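Fixing a slow pressure drop in a hydronic loop

June 18, 2020

The heating loop in the Zaltville house has been losing pressure since we moved in. It is a closed system, so in theory the gauge should stay put between services. Mine read low every second week through the winter, and I got into the habit of opening the fill valve for a few seconds and forgetting the matter. That is bad practice. Each top-up brings in fresh water, and fresh water carries dissolved oxygen, which corrodes steel radiators from the inside.

With the boiler off for the summer I finally had time to test it properly. There are two usual suspects: an actual leak, or an expansion tank that has lost its air charge. A dead tank cannot absorb the extra volume when the water heats up, so the relief valve opens and dumps a little each cycle. When the loop cools, the pressure is lower than before.

I checked the tank first. The procedure is to isolate it, drain the water side, and put a tire gauge on the Schrader valve. You must drain it before measuring, or you are only reading system pressure through the diaphragm. Mine held 7 psi. The label asks for more than that, but a low charge is not the same as a failed diaphragm, so I pumped it back up and left it isolated for 11 days. It did not move.
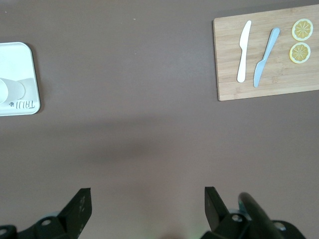
That left the loop itself. I split it at the two zone valves and watched each half separately with the fill valve closed. The upstairs half was stable. The downstairs half lost pressure overnight, every night, with no visible water anywhere.

Katalin Mészáros, who lived here before us, kept the paperwork in a folder, and one invoice from Vincze mentioned a replaced air vent behind the stairs. I had not known there was a vent behind the stairs. It sits above a removable panel, and its cap had a crust of white mineral deposit. The water was weeping so slowly that it evaporated before it could drip.

The new vent is a Flanon with a 90-degree body and an isolation check, so the next one can be swapped without draining the zone. I used paste on the threads, refilled, bled the downstairs radiators twice, and wrote the cold reading in pencil on the wall next to the gauge.

Next job is inhibitor. Lilla Medve has offered me the rest of her bottle from Kokcombe, but I need to work out the system volume before I add any. I will post the readings at the end of July.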